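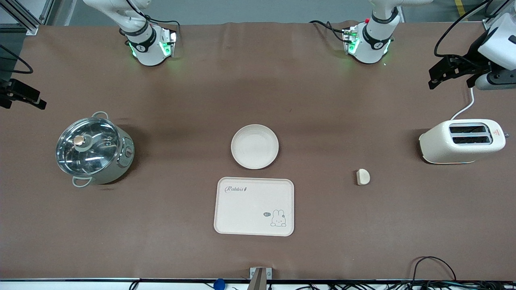

Why did it squash the bread? A reader in Cokport sent us that question after hearing our story about the Hascombe breakfast robot, and she wanted to know if the robot was angry. She also asked whether a robot could squash her hand the same way. Those are two very good questions, so let's take our time and answer both of them.

Breadcrumb: Young Explorers > Machines > When Robots Get It Wrong

By the Nieto Young Readers' Desk
December

First things first - the robot was not angry. A robot doesn't have a temper, and it doesn't get grumpy before breakfast the way some of us do. It has motors, and it has sensors, and it has a long set of instructions called a program. When something goes wrong, you can nearly always find the trouble hiding in one of those.

The robot at Hascombe has two arms, and the people there were teaching it to pick up a piece of bread and drop it into a toaster. If you have ever made toast, you probably do this while yawning and thinking about something else. But your hand is doing a lot of clever work! Your fingertips feel the bread as soon as they touch it, and they send a message to your brain that says, "This is soft, go easy." You squeeze just enough to lift it and you stop.

A robot's gripper has to be told how hard to squeeze, and the team used a number for that. The squeeze number for bread was 40. The squeeze number for lifting the lid off a pot was 300, because a lid is heavy and slippery and you really don't want to drop one. Can you guess what happened? One morning the robot finished practicing with the lid and went on to the bread, and the program forgot to change the number back. So the robot reached out, very politely and very slowly, and gave that bread a pot-lid squeeze. Crunch! (Well, bread doesn't crunch much. It was more of a squish.)

The gripper also had a sensor, a part made by a company called Broka, that was supposed to notice when the squeeze was too strong. It did notice. But the warning went to a computer screen, where it sat in a long list of other messages, and the arm never heard a thing about it. Imagine shouting "Stop!" into a mailbox. That's a bit how it was.

Now for the second question, the one about hands. A robot arm can hurt a person, and so there are rules. Nobody reaches over the table while the arms are switched on. If anything looks strange, the closest grown-up presses the emergency stop, and both arms quit moving. After the squished bread, the team added one more rule, this time for the robot: if the squeeze goes too high, the arm stops by itself and waits for a person to come and check.

They tried the new rule 500 times, using all sorts of soft things, and 14 times the arm stopped when it didn't need to. That's a little annoying if you are hungry, but it is a much safer kind of mistake, and they are still working on it.

Contact us | Copyright Nieto Young Readers | Back to top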